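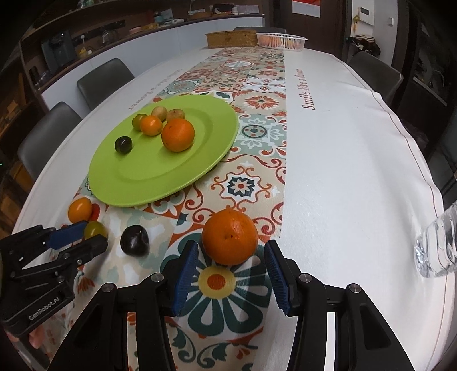 Fruit on the green plate, long table

Getting wax out of a tablecloth

loukia_s
Candle wax on a white cotton cloth, a patch the size of my palm. It's not the one in the photo, that one is for everyday. The stained one was my grandmother's and has a drawn thread border. I scraped off what I could with a butter knife. What next?

Gedlow358
Brown paper over and under, warm iron, no steam. Move to a clean part of the paper as it soaks up the wax. Then wash as normal.

m_panagiotou
I would not iron it. If the candle was colored, the heat sets the dye and you have it for life. Put the cloth in the freezer for a couple of hours and crack the wax off first.

Gedlow358
I've ironed out red wax more than once and it came clean.

m_panagiotou
On old cotton? I ruined a 1903 piece that way. Pink patch, still there.

loukia_s
The candle was dark green, so I'm worried about the dye too. I don't know how old the cloth is.

rokeya.m
Do both. Freeze, pick off the thick part, then iron on low through paper for what's left in the weave. For the color, dab with rubbing alcohol from the back. Try a corner first. Keep it away from bleach, it weakens the drawn threads.

Gedlow358
Fine with me. Low heat though, and check the paper every few seconds.

loukia_s
It's in the freezer now, folded in a bag. I have alcohol but no brown paper. Are paper towels OK?

rokeya.m
Plain white ones, yes. Nothing printed.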